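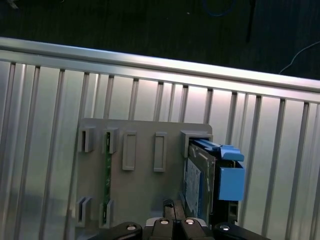 Ticket: Clavico drive swap kit, trial unit, misses and half-seated caddies
Product: Clavico hand and wrist camera, Akanda control software (trial licence)
Supplier: Flarico
Raised by: Satness hardware lab
Status: Open, reopened once
Priority: Normal (we asked for High)

Original report

We have the kit on a trial until the end of October and have to say by then whether we're buying. The sales sheet says it will take a drive caddy out of a fixture and put it back "without supervision". We ran 80 swaps on the practice fixture that came with the kit. 20 of them stopped with "seat not confirmed" and needed a person to push the caddy home. One in four is not what I'd call unsupervised.

Nothing was changed from the defaults. Fixture fixed to the ribbed wall with the fittings supplied, blue caddy in the right-hand slot, green board left in its own holder as per the setup guide.

Reply from Flarico support

Thank you for your report. This message most often points to glare from nearby metal. Please dim the lighting over the work area, clean the camera lens, run calibration again and let us know how you get on. If possible, please attach a wrist camera view with the fingers near the fixture.

Our update

Lens cleaned, calibration run twice. Lights turned down for one batch and left as normal for the next. No difference I could measure between the two. I'd add that the rail and ribbed wall are bright metal and so is most of the kit this thing is meant to be used around. If it only works in the gloom, that belongs on the sales sheet.

View attached as asked. 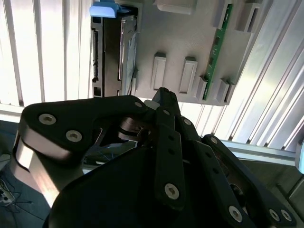 Attachment 1. Wrist camera, fingers up at the lower edge of the fixture, board to the right of the two raised tabs.

What bothers me here is the room. The board stands on edge not far from where the fingers come up. The setup guide doesn't give a clearance for it anywhere, I've been through it twice. Can you tell us what the minimum is? A figure in mm please, "sufficient space" is what the guide already says.

Reply from Flarico support

We have passed the clearance question to Akanda. In the meantime please check the push limit under Motion > Insert. The recommended value is 335. Some trial units were shipped with 300, which may lead to the caddy stopping short of the end of its travel.

We are closing this ticket as resolved. Please reopen if the issue returns.

Our update (reopened)

Reopened. It can't return, it never left.

Ours was set to 300, so fair enough, that's one real thing found. But:

1. The screen gives no unit for this number. 335 what?
2. The guide says 300 is the recommended value, on the same page that warns you not to go higher without asking support.
3. If you knew some units went out with the wrong value, why were we sent off to clean a lens first?

Changed it to 335 anyway. It's better. Stops are down but not gone, and they now come in clumps, several good swaps and then two or three bad ones together. Restarting Akanda seems to clear it for a while. I don't like "seems to" in a ticket either, but the log only records the final error and none of the steps before it, so I've little else to go on.
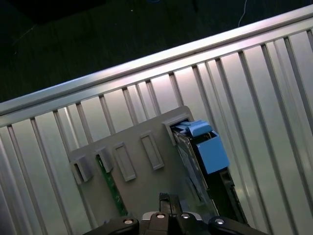
Attachment 2. Blue caddy in the end slot, two empty slots to the left of it, strong light on the top rail.

Please look at this one for the glare question as well. The right side of the wall is close to white. If your software can't cope with that much reflection, say so and we'll stop testing. If it can, then glare wasn't the cause and I'd like that line taken off the ticket.

Still wanted from Flarico or Akanda:

- clearance between the fingers and a standing board
- unit for the push limit, and a corrected guide
- a log that shows each step
- an extension to the trial, as most of it has gone on this

We won't be placing an order on the current results.

Reply from Flarico support

Trial extension requested on your behalf. Akanda have asked for the full log folder from a batch with at least one failed swap. Ticket stays open.

Our update

Log folder uploaded 16:40. Waiting.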